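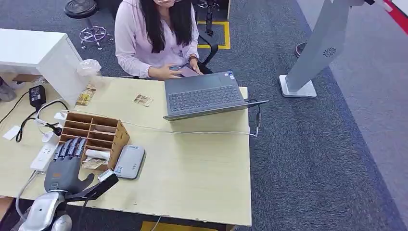
Tracing an uncommanded finger stop on the Edimo hand

This page covers one fault: the hand is commanded to close, the fingers start to move, and then they halt partway with no error on the operator screen. The arm continues to accept commands. The controller log (Folov, any recent release) shows a position timeout on the hand bus a moment later, and in some cases nothing at all.

The missing error is the part to worry about. An arm that keeps moving while its hand has stopped reporting should be treated as a safety matter, even at low speed and with nothing in the grip.

Before you start

Park the arm clear of people and press the stop. Do not rely on the software pause. It holds the arm but leaves the hand powered, and a stalled finger can finish its stroke when the bus comes back. Keep your own fingers out of the hand until the drive supply is off.

Anyone sharing the desk should know that the hand is under test. They can stay seated if they are outside the reach of the arm at its current limits.

Save the log before you restart anything. Folov overwrites the hand section on boot.

Reproducing the fault

Set the joint speed limit to 20 percent. Hold the wrist in one pose and run the open and close cycle 40 times with nothing in the grip. Write down the cycle number of each halt.

Repeat with the wrist rolled to the other end of its range. If the halts appear in one pose only, suspect the cable. If they are spread evenly over both, go to the timeout section.

Checking the cable

Power down and follow the hand cable from the wrist back to the first fixed clamp. The loop needs enough slack for full wrist roll. On our unit the clamp had been set too close to the wrist, and the connector was taking the load at the end of the roll. It looked seated. It was seated – until the last part of the travel.

Move the clamp back, reseat the connector and roll the wrist by hand through its full range. There should be no pull on the connector body at either end. Then run the cycle again in both poses.

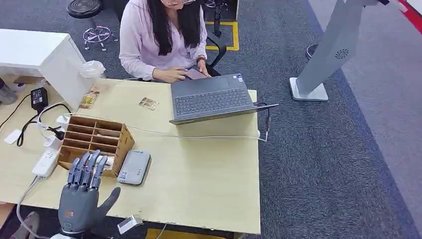

Godfrey Mosoti wrote in to say that rolling the wrist by hand is not enough on its own, as he had a connector pass that check twice and still drop out once the elbow was bent. He now repeats the roll with the elbow at both limits. We have added that to our own routine.

Checking the timeout

The hand bus timeout in our Folov setup was 200 ms, with 3 retries before the fault is raised. The retries were the reason for the silent halts: the bus recovered on the last attempt, the fault was never raised, and the close command had been dropped in the meantime.

Set the retries to zero while testing. Every dropout will then appear in the log. Also turn on "stop arm on hand fault", which was off in the configuration we inherited.

Returning to service

Run the 40 cycles again with retries still at zero. One halt is a fail. Restore the retry count only after a clean run, and leave the arm stop setting on. Record the clamp position in the unit's sheet.

Atieno Massawe maintains this page. Corrections for other hand models are welcome, with the log attached.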